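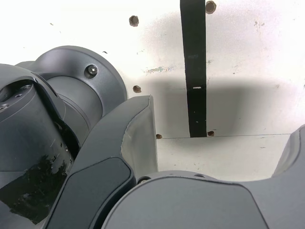 Do you need a permit for a new deck?

Most attached decks need one, and we pull it for you. Small ground-level platforms sometimes don't, depends on the town. We check before we quote.

About Juler Deck & Porch

Decks, porches, stairs, railings, pergolas. Built in Oltby and the towns nearby for 20 years. Started with one truck and a borrowed miter saw, mostly fixing other people's stairs. Now two crews, a shop on Lustemen Road and more than 200 decks finished. Still do stairs.

We build in pressure-treated pine, cedar and composite. Footings go below frost line, every time. Ledger boards get flashed and bolted, no nails. If your old frame is sound we'll tell you, and just re-deck it. Saves alot of money.

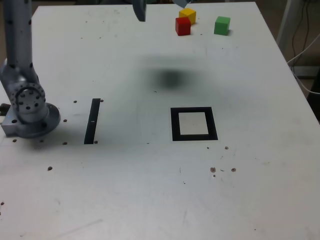

Color is where people get stuck. Dark boards get hot in full sun, pale ones stay cooler but show dirt sooner. Same with the tops on our built-in benches and grill counters. Everybody wants matte white untill they've lived with it a while. Look at the white tabletop in the photo, gray smudges and thin scratches all over it. Doesn't bother some folks. If it would bother you, ask for the sand or driftwood samples when we come out.

Site visits are free inside Oltby, $200 past the county line, and that comes off your bill if you hire us. Written quote in seven days. Price on the quote is the price you pay unless you change the plan.

Screened porches are done with Ngô Screen & Glass next door to the shop. Same schedule, one invoice.

Booking fall work now, September is nearly full. Call before 4 pm or leave a message, we're usually on a ladder.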